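Is the Farner box set worth it for the Friday show recordings?

Posted in: Music on TV, reissues and box sets

I keep seeing the Farner set of the old Ernent music show talked up as "complete and restored." I have my doubts. The sticker says 125 performances, and the track list on the shop page stops at 100. Does anyone own it? I mostly want the December specials, and I'm not paying full price for somebody's VHS tapes in a fancy sleeve. Also, is the sound the real broadcast sound or has it been swapped for the studio singles? Half of these bands were miming anyway, so I suppose it might not matter.

Brarero

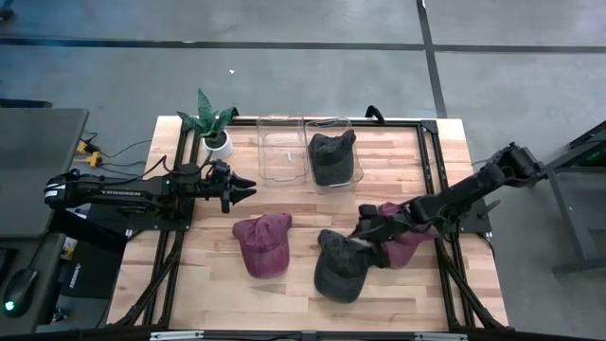 The sound was swapped on at least some of it, and I'd like to know who signed off on that. I played disc two next to my own off-air tape of the same edition. On mine the host talks over the intro and the crowd claps out of time all the way through. On the Farner disc the intro is clean and there's no crowd until the last chorus. That's the single, dubbed on. As for "restored," the picture is brighter and that is all I can say for it. The dropouts are still there, and faces have gone waxy. I've got it on now, and the hiss on the slow numbers still comes through fine. The December specials are on disc five, minus the closing song both times. No explanation in the booklet. I paid 20 for mine used and felt that was fair. I wouldn't go higher.

Baptiste Charpentier
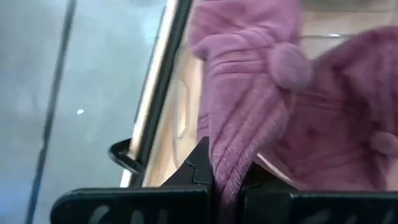 Pink ribbed knit with a round bobble, close up.

I think Baptiste is being a bit hard on it, but I wouldn't call it complete either. The gap between 125 and 100 comes from the way they count. Medleys go down as separate performances on the sticker and as one line in the track list. Cheeky, but you do get what's there.

What bugs me more is the "limited to 1,000 copies" line. Mine has no number on it, and the shop has had it in stock every time I've looked. Draw your own conclusions.

If all you want is the specials, look for the older Rey disc. The picture is murkier and the menu is awful, but both closing songs are on it and the host hasn't been trimmed. I can't swear the sound is original. It does have the clapping, for what that's worth.

Quentin Jacquet

Thanks both. I'll look for the Rey one first. If the seller says "remastered" I'm walking away.

Brarero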